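Open day walkthrough – picking cell, safety checklist with comments
Site: Dravano hall, bay 4. Done before doors, second pass at lunch. 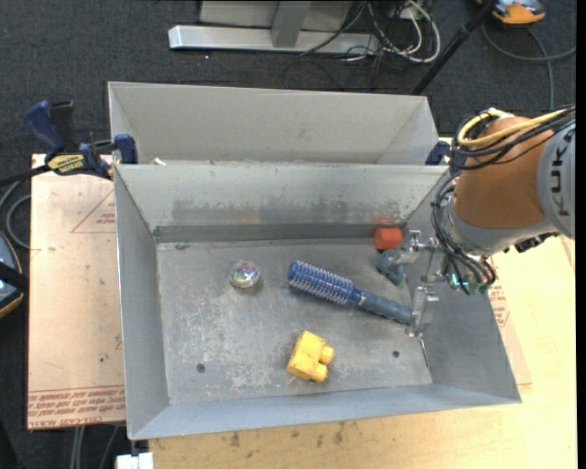 OK = fine for visitors. FIX = before doors. WATCH = keep an eye on it during the demo.

1. Emergency stop, operator side – OK
Pressed and reset twice. Arm stopped both times. Button clear of coats and bags, keep it that way.

2. Emergency stop, visitor side – FIX
Works, but the Sireo banner was hanging over it. Moved banner. Whoever puts it back, not there please.

3. Barrier distance – OK
Tape to table edge over 800 mm all the way along. Kids will lean. Somebody stands at the corner whenever the arm is live.

4. Bins and clamps – WATCH
Blue bar clamp on the left end of the bins, check it's tight before every run. Same for the one at the right end. Bin got moved last time and the picks were off for the rest of the morning.

5. Bin condition – OK
Scratches and scuffs on floor and back wall, cosmetic. Rusty line along the right hand seam – ran a gloved finger down it, no sharp edge. Wipe before the afternoon group.

6. Demo objects – WATCH
Hairbrush, clear ball, yellow block, the small red-orange one and the blue-gray figure. Nothing glass, nothing with a blade. Visitors will want to add there own stuff (phones, keys). Answer is no. The Barrios group can suggest objects by email ahead of time.
Brush is long, handle end can get close to the right wall. Run slow on that one.

7. Gripper – OK
Fingers open and close clean. No hands in the bin unless the key is out and in your pocket. Applies to presenters too, also when the pick fails and everyone is laughing.

8. Cables and hoses on the arm – OK
Went through full reach at slow speed, no snagging. Look again after lunch.

9. Cables on carpet – FIX
Gray ones by the tan board and the loop near the base rail. Trip hazard for staff going around the back. Cable cover or tape, either is fine. Update: taped on the board side, back side still open at time of writing.

10. Acrylic sheet – WATCH
Film or paper still on, leave it on. Don't put coffee on it, don't lean on it. Mudar want it back unmarked.

11. Table – OK
Stains on the wood, old. Rocked it by hand, no movement.

12. Noise – OK
77 dB at the tape with the arm running, 82 with the compressor kicking in. Short visits so no ear protection for guests, have a box of plugs at the desk anyway.

13. Group size – FIX
Sign-up sheet allows too many per slot. Split them, second half waits at the coffee table. Desk has been told, needs to be chnaged on the sheet as well.

14. Exit route – OK
Both doors open from inside. Chairs stacked by the rear door are gone.

Still open: 9 (back side) and 13. No live demo till both are signed off at the desk.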